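Seven hundred jars and a borrowed kitchen
August 30, 2018

She's late, so am I. We meet round the back of the Whitcombe unit where Hisoline chutneys get made, and she is already talking before I've found a pen.

"I never wanted a business. I wanted rid of the plums."

That was the start of it. Two trees, one bad-tempered neighbour, a glut. She gave jars away, then people began asking what they owed her. The first December she took 700 jars to the Flakberg market and came home with 5.

"I cried in the van. Happy crying, mostly. My feet were killing me."

Does she still use the same recipe? Sort of. Less sugar now, more vinegar, and the ginger goes in at the end. She won't say how much. I ask twice.

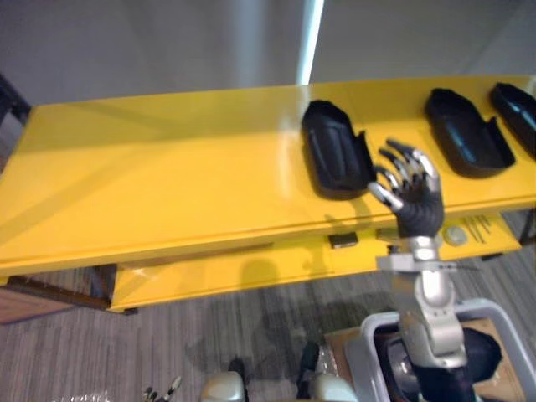 Money is the bit she'd rather skip but we get there. The bank said no, so she went to her sister, who said yes and wanted it in writing. "Quite right too. We've never rowed about it." Rent went up in spring. Glass went up aswell. She wants everything kept simple and easy to wipe down, and has strong views on colour: a bright yellow table with black trays on it is her idea of a proper worktop. "You can see a spill on yellow. White just makes me feel I'm at the dentist." Prices will rise a bit before Christmas, she hasn't told the shops yet. They'll know now.

On supermarkets: no. One of them rang, wanted it cheaper and thinner. "Thinner! It's chutney." She put the phone down and then worried for 2 weeks that she'd been rude.

Nemeo, the little café chain, is differnt. They take the apple and chilli for their cheese toasties and pay on time. Three branches so far. She eats in one of them most weeks, doesn't say who she is, checks they're not being stingy with it.

And holidays? Long pause. "We had a weekend in a caravan. It rained. I read a whole book."

Next is a piccalilli, if she can get it to stop separating. She has a batch to look at before tea, so I'm handed a jar of the plum and pointed at the door.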